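2022-01-09
Pose tracking, handheld pair -- marker cube dropouts

Picked up the dropout problem again. The symptom is unchanged: cube pose is solid while two or more faces are in view, then flips by a large angle when the solver is left with one face at a shallow slant. Replayed session 3188 through the old build and counted 9 flips, all on the right hand, all during wrist roll.

Cause is the usual planar ambiguity. The solver returns two candidate poses with nearly equal reprojection error and we were taking the lower one every time, with no memory of the previous frame. Changed it to score both candidates against the predicted pose and to hold the last good one if neither fits. The hold is capped at almost 300 ms, after which the track is marked lost.

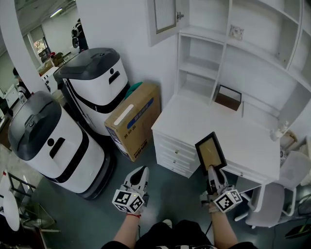 Perception and Tooling, Hostbridge

Small picture frame held upright in the right gripper, left gripper empty. Thin flat items like this are awkward for the width estimate. The fingers stop close to fully shut, and the closed threshold in Plerora is set too loosely, so a held frame can be logged as an empty grasp. Tightened the threshold in the config, not in code. Needs checking against the older sets from March before it goes to Dreltthorpe.

Still open:
Left and right cube IDs are read from separate files. Merge them.
Replay tool ignores the lost flag and draws a straight line across the gap.
Prediction is constant velocity only -- poor on fast reversals. Try adding the IMU term from the Chacko branch.

Old build kept under its own tag until the replay comparison is done.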